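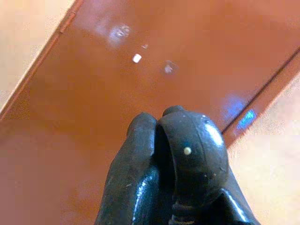
Reddish brown, up close. I still like the color.

So the small bedroom has finally had its turn! If you read my last post (the one about the hall closet, and the 20 umbrellas, and all my feelings about the umbrellas) you know I've been working my way through the apartment a room at a time since February, and I kept skipping this one. It's the guest room when there's a guest and my desk room the rest of the year, and in between it's where stuff lands. Cardboard, mostly. I order things, I open them at the desk, I look at the box and think "good box," and there it stays.

My rule for this round is that I do the floor first. I used to start with the desk drawers, and then I'd be sitting there at four in the afternoon reading old warranty papers with the whole room in worse shape than before. Floor first, then bed, then desk, and the drawers get their own day. The floor is the easy win. We have the big white tiles all through the apartment and they show absolutely everything, every hair, every crumb, but they also look great about ten seconds after you pick stuff up, so I forgive them.

The big boxes went down to the recycling in one trip (okay, two trips, I dropped the flat one from the Gumelberg lamp on the stairs and had to go back). After that it's all the little bits. You know the ones. The corner of a flap, the paper that was wrapped around a screw packet, a receipt you crumpled up because you were mad at it. I push them all toward one place first and then deal with the heap.

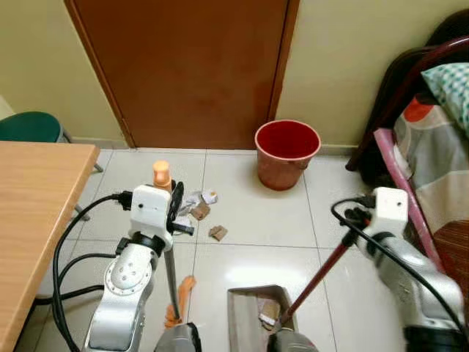
Paper, cardboard, and the red bucket waiting by the door.

I want to talk about the bucket for a minute. I have owned so many proper wastebaskets. There was a wire one that let pencil shavings out through the holes, and a very pretty one from Clernach with a swing lid that cost way too much and that I hated inside of a week, because you had to push the lid with your hand, and then your hand had touched the lid. The red bucket was a mopping bucket in my last place. One day I stuck it in the bedroom to get it out of the way, threw an envelope in it, and that was that. It's wide at the top so I hit it from the bed, it rinses out in the shower, and I don't use a liner. Paper doesn't need a liner!

It used to live under the desk, and I moved it over by the door a few weeks ago. Big improvement. Under the desk I kicked it every single time I sat down, and I couldn't see how full it was until stuff was falling off the top. By the door I can grab it on my way out to the kitchen. The only thing is you have to remember it's there in the dark. I have remembered most of the time.

Same room, other problem: the bed. The spread with the big gray and cream and orange-red blocks is the one I ordered from Gebretsadik, and I know it doesn't go with the green checked pillow. I know! But the checked pillowcase is the softest one I own and it stays. I did pull the whole thing straight and fold the extra blanket into the closet, and I'm calling the bed done.

The stool with the green seat I keep going back and forth on. It's fine for an hour at the desk and then my back starts writing letters of complaint. I looked at a real desk chair from Drurnis, 165 dollars, and then I clicked on the nicer one and it was 525, and I closed the laptop and went and wiped the baseboards. They do want wiping, by the way. Mine are that narrow pale kind, and the dust sits along the top in a little line. Damp sock over the hand, one pass, rinse, another pass.
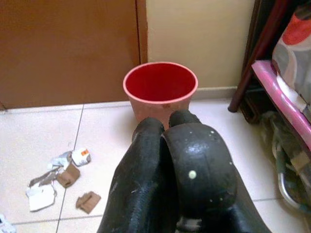
The door I do with the same sock, a clean one, and a drop of dish soap in warm water. I was scared of that finish when I first moved in and only ever dusted it, but it takes soap fine as long as you dry it right after. Do the edges too, and down around the bottom hinge, where fluff collects.

Next up is the drawers, which I'm dreading. I think there are 200 rubber bands in the top one and maybe half of them still stretch. If anybody has a good way of keeping charger cords that doesn't involve buying a box for the cords, put it in the comments, because I am trying very hard not to bring another box in here.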